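Topic: Linen closet, top shelf, giving up. How do you store fitted sheets?

marmalade_kate
Okay I need the hive mind. We moved into a townhouse in January and it has the tiniest linen closet known to humanity, one skinny door and four shelves. I've got sheets for three beds, towels, my nan's tablecloths, and a doona that won't fit anywhere except on my head. Every time I pull out a pillowcase the whole lot slides onto the floor. I've been sorting things into tubs and baskets all morning and my back is killing me.

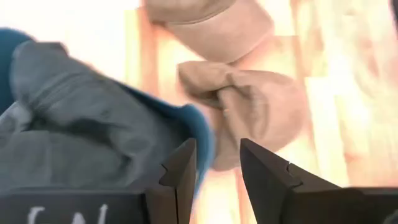 Do you fold the sheet set together or keep the fitted ones in a separate pile?

I keep the set together, stuffed inside one of its own pillowcases. Grab one bundle, make one bed, done. (Answering for my house only, my sister does it the other way and we've argued about it at Christmas.)

povilas_v
Pillowcase method here too. My wife labels them with a laundry marker on the hem, Q for queen and S for single. Only tip I'd add is don't stack more than three high or you're back to the avalanche.

tea_and_lint
Going to disagree with both of you! The pillowcase bundle looks tidy for a week and then it's a lumpy potato that rolls off the shelf. I fold flat, proper thirds, and stand them on end in a basket like files. I got the Prevov ones, $40 for the set, and I can see every colour without digging.

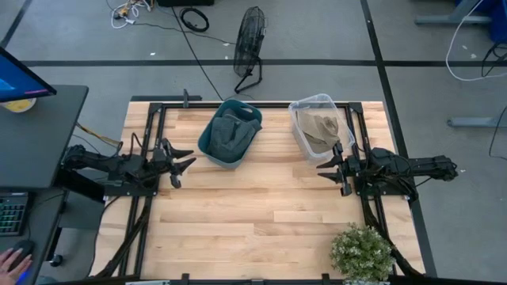 The other thing is that you wash less by accident. When it was all in piles I'd grab whatever was on top, so the same two sets wore out while the good flannelette sat at the bottom for years.

marmalade_kate
Oh that's me, I have a set on the bottom that still has the shop creases in it. Do soft baskets hold up though? Mine slump the minute they're half empty.

povilas_v
They all slump. Hard plastic or nothing, mate.

yerin_moon
Ye-rin Moon here, long time lurker. I run the linen cupboard for a seven room guesthouse so I have Opinions lol. Clear tubs for anything guests use, soft baskets for rags and old towels where nobody cares about the shape. We tried all fabric from Mavow one winter and it looked gorgeous and drove the cleaners mad. 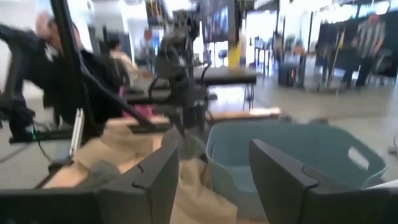 Anyway, whatever you buy, measure the depth of the shelf first and then measure again at the door hinge. I ordered a dozen tubs that fit the shelf perfectly and couldn't get past the frame. They live in the garage now, full of Christmas lights.

tea_and_lint
The hinge thing got me too, I ended up taking the door off altogether and hanging a curtain. Landlord hasn't noticed.

povilas_v
A curtain! So the dust gets in. My mum would faint.

tea_and_lint
It's a linen closet Povilas, it isn't an operating theatre. I wash the curtain.

marmalade_kate
Play nice you two. Update, I've culled. Two bags of towels have gone to the animal shelter and I've kept two sets per bed. The tablecloths are rolled on a wrapping paper tube, which my neighbour swears by.
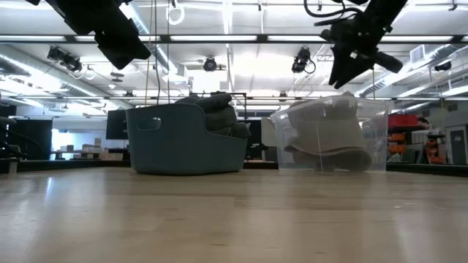 Still haven't solved the doona. I tried one of those vacuum bags and it had puffed up again by dinner time. Is there a brand that holds its air, or do I just shove it under the bed?

yerin_moon
Under the bed in an old cotton doona cover. Vacuum bags flatten the feathers if you leave them too long anyway.

povilas_v
What she said. And check the bed height before you buy a tub for it.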